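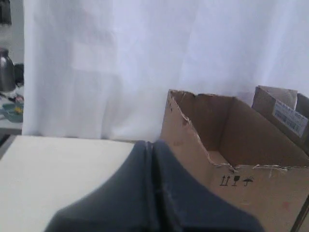

Wrist camera view: my own fingers hide the edge I want to grip

Asked in Grippers and End Tooling
Viewed 900 times

I'm comparing two sets of fingers on the same arm, the Broseck soft pair and the Prirnix hard ones. The job is picking up used cardboard boxes by the rim. The rims are often torn or uneven, and there is a cloth hung behind the table so the background stays plain.

The camera is the small one on the wrist. With the fingers closed they cover the near corner of the box just when I need to line up. If I open them early I can see the table between them, but then the approach is wide and I knock the flaps. With the Broseck pair I get nearly 60 good picks out of 100. I haven't done the full run with the Prirnix pair yet.

Do I move the camera, change the fingers, or add a second camera? Controller is a Kravchuk, if that matters. 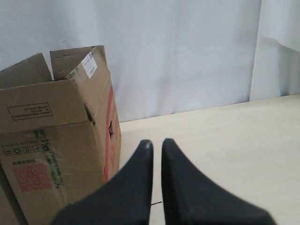
Fingers apart, box to the left.

3 answers

Answer 1 (accepted)

Try the camera first. It's the cheapest thing to change and you can put it back. I run a similar wrist mount and raised mine on a longer bracket, then tilted it down until the fingertips sat low in the view. You will always lose something near the tips, so save the rim position from further back and do the last bit of the move from that. Don't try to find the edge again when you are nearly touching it.

Do the calibration again after you move the bracket. I skipped it and lost a Friday.

Also, run both finger sets on the same boxes in the same order. Cardboard gets softer each time you squeeze it, so whichever set goes second has the harder job. I would swap the order halfway through. 100 picks each is a bit thin if the results are close — I did 400.

Comment from the asker: Bracket is on order. I hadn't thought about the boxes wearing out. Some of mine already have holes in them, so I'll sort those into a separate pile.

Answer 2

Second camera at the side, fixed to the bench. We used a Skeria one and it was fine. More cable, and you have to keep the two views in step, but the fingers stop being a problem. Not sure how well the Kravchuk takes two inputs, check the manual.

Answer 3

get thinner fingers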